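Visit report: Studeck demonstration hall, Dramura
Filed 4/22/26

The delegation visited the Studeck demonstration hall in Dramura at the invitation of the site management. The purpose of the visit was to review the hand-held gripper program and to receive an account of the fault that stopped work there for 4 working days earlier in the spring. Members had read the incident summary before arrival. The site had agreed to answer questions on it without restriction, and it did so.

The program is run jointly with Mirnano, which supplies the hand-held units. Operators carry the grippers by hand through short shelf and tabletop tasks, and the recorded movements are later used to train fixed arms at the Salazar packing site. The hall had completed 315 recording sessions before the stoppage. Sessions are short, and operators change over several times during a shift.

The fault

The site lead began with the fault itself. During a routine shelf task, the fingers of one unit closed without a command from the operator and did not release when the trigger was let go. The operator's other hand was near the jaw at the time. A fingertip was pinched and bruised. First aid was given on site and the operator returned to work the following day.

The unit was freed by disconnecting its battery. The session team needed 47 seconds to do this, a time taken from the recording. The delegation considers that too long. The battery cover was held by two screws, and the correct screwdriver was kept in a drawer on the other side of the hall. The emergency stop on the wall cut power to the fixed equipment only and had no effect on the hand-held units. Several operators told us they had assumed otherwise.

Mirnano examined the unit and traced the fault to a worn cable at the point where it enters the housing. The cable flexed each time the wrist turned, and the insulation had split. The resulting short was read by the controller as a close command. The controller had no time limit on closing force, so the motor went on pulling until power was removed.

An inspection of the remaining units found the same wear, at an earlier stage, in three of them. All four were withdrawn. We were shown the original cable, and the split was plain to see once the sleeve was drawn back. With the sleeve in place it could not be found by eye, and the daily check in use at the time was a visual one.

Changes made

Work resumed after the following measures were in place:

Cables are now replaced after 218 hours of use, whatever their condition.
The controller releases the fingers if a close command lasts longer than the task allows.
Battery covers are fitted with a hand latch. No tool is needed.
Signs by the wall stop state which equipment it controls.
Operators practice the battery release at the start of each shift.

Observation of work

The delegation then observed shelf work with the revised units. Operators were asked to proceed at their normal pace. Safety staff remained within reach of the station and did not intervene during our time there.

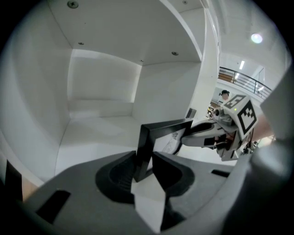 Our main concern at this stage was the distance kept between hands and fingers when more than one gripper is used in the same space. The written procedure tells operators to keep the free hand clear of the jaw but gives no distance and says nothing on the approach of a second unit. The site lead accepted the point and undertook to revise the text in April.

We also asked how near misses are recorded. They are entered in a paper log at the station desk, and entries are copied to Mirnano at the end of the month. Two earlier entries described a finger that was "slow to open" on the unit that later failed. Neither was followed up before the incident. The delegation recommends that any entry about grip or release be sent to Mirnano on the same day and that the unit be set aside until a reply is received.

Matters outstanding

Mirnano has not yet supplied test results for the new cable. The Salazar site uses a similar cable entry on its fixed arms and has been asked to inspect them. Studeck will forward both sets of findings to the delegation, together with the revised procedure.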